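Drying and Curing a Small Home Harvest

Posted 11/03/2019 by the Fovus Growing Notes desk
Reading time: 5 minutes

These instructions cover a harvest of up to four plants, dried in a spare closet or a tent and cured in glass. They assume the plants are ready to cut. Trichome inspection and harvest timing are dealt with on a separate page.

Equipment

Closet or tent that can be made fully dark
Small clip-on fan with a low setting
Exhaust fan with a carbon filter, if odour is a concern
Digital hygrometer with a min/max memory
Hanging line or wire coat hangers
Trimming scissors and isopropyl alcohol for cleaning them
Wide-mouth one-litre glass jars with gasketed lids
One mini hygrometer for each cultivar being cured
Masking tape and a marker

Preparing the space

Set up the drying space the day before cutting and let it run empty. The target is a stable reading at 18 to 20 degrees and 55 to 60 per cent relative humidity. Record the minimum and maximum overnight. A closet that swings by more than ten points of humidity between night and day needs attention before anything is hung in it. In most Canadian homes the problem in December is dry furnace air, and a small evaporative humidifier in the adjoining room corrects it. Do not place the humidifier in the closet itself.

The clip-on fan is aimed at a wall or the floor. It should keep the air moving without making the branches sway. Direct airflow dries the outer layer of the flower while the stem stays wet, and the result is a bud that feels finished days before it is.

Check the hygrometer against a salt test. Put a bottle cap of table salt, dampened to the consistency of wet sand, in a sealed bag with the instrument for eight hours. It should read 75 per cent. Note the difference on a piece of tape and stick it to the back of the unit. Cheap units are commonly out by four or five points – enough to spoil a cure.

Cutting and hanging

Cut branches in lengths that fit the space, leaving a side shoot on each to act as a hook. Remove the large fan leaves now. Leave the small sugar leaves in place if the room tends to be dry, and trim them off if it tends to be damp. Whichever method is used, apply it to the whole batch, or the branches will finish at different times.

Inspect every large cola for grey or brown patches as it is cut. Anything with botrytis is bagged and discarded, along with the flower immediately next to it. Clean the scissors with alcohol before moving on.

Hang the branches so they do not touch. A gap of 3 cm between neighbours is the minimum. Place the hygrometer at the height of the flowers and not on the floor, where readings will be lower in temperature and higher in humidity. Keep the light off. 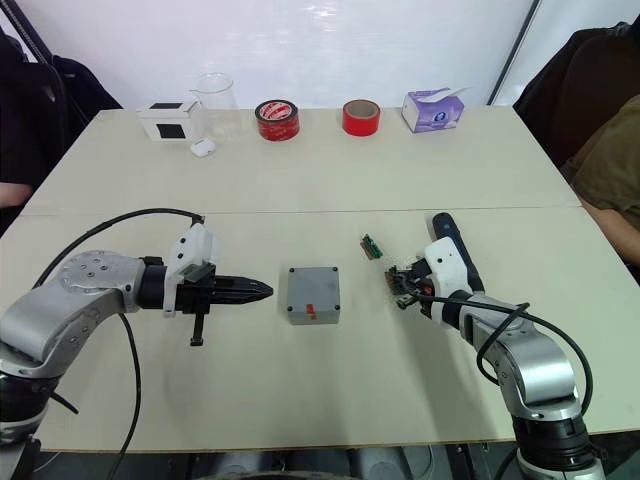

Two silver-and-black robot arms reaching over a pale cream table.

Monitoring the dry

Expect seven to twelve days. Read the hygrometer twice daily and clear the memory each time. Humidity will climb during the first 2 days as the plants give up most of their free water. If it goes above 65 per cent and stays there, increase the exhaust before touching the temperature.

From day five, bend one thin stem and one thick stem each day. The thin stem should snap with an audible crack. The thick stem should crack on the outside while the inner fibres still hold. If both snap cleanly, the batch has gone slightly too far and should be jarred without delay.

A more reliable check is the jar test. Fill one jar loosely with flower from the middle of the batch, close it with a mini hygrometer inside, and read it after twelve hours.

Above 70 per cent: return the flower to the line.
66 to 70 per cent: leave the lid off for several hours, then repeat.
58 to 65 per cent: the batch is ready to jar.
Below 55 per cent: overdried. Use a two-way humidity pack, and expect less improvement from the cure.

Trimming and jarring

Trim over a clean tray and save the sugar leaf separately. Fill each jar to three-quarters. The flower should shift when the jar is turned on its side. If it moves as one lump, it is still too moist or has been packed too tightly.

Label each jar with the cultivar, the cut date and the jar date. The batch used to check these instructions was Rernevetti, a dense indoor hybrid, cured in Fekier jars with grey rubber gaskets. The gaskets hold a smell from previous contents and should be washed separately in unscented soap. Dry them completely before refitting.

Burping schedule

Week one: open each jar twice a day for ten minutes. Turn the contents gently.
Week two: open once a day for five minutes.
Week three: open every second day, for long enough to exchange the air.

At 21 days the flower is adequately cured for use. Further improvement is slow and depends on the cultivar. Jars that will be kept longer need opening once a month at most.

An ammonia smell on opening means the contents are too wet. Empty that jar onto a clean screen at once, leave it for a day in the dry room, and restart its schedule from week one. A hay smell during the first week is normal and usually fades. Discard any jar showing white, fuzzy growth. Re-drying does not make mouldy flower safe.

Storage

Keep the jars in the dark at a steady temperature, below 20 degrees where possible. A basement cupboard is suitable. The refrigerator is not recommended – the humidity changes each time the door is opened. Where children or pets are in the house, the cupboard must lock.

Provincial rules on home growing and possession differ and are revised from time to time. Check the current rules for your province before planting, and again before moving any stored flower out of the home.

Related guides
Reading trichomes with a pocket microscope
The Omerović wick bed: parts list and assembly
Replacing a carbon filter
Salt testing a hygrometer, step by step
Powdery mildew in late flower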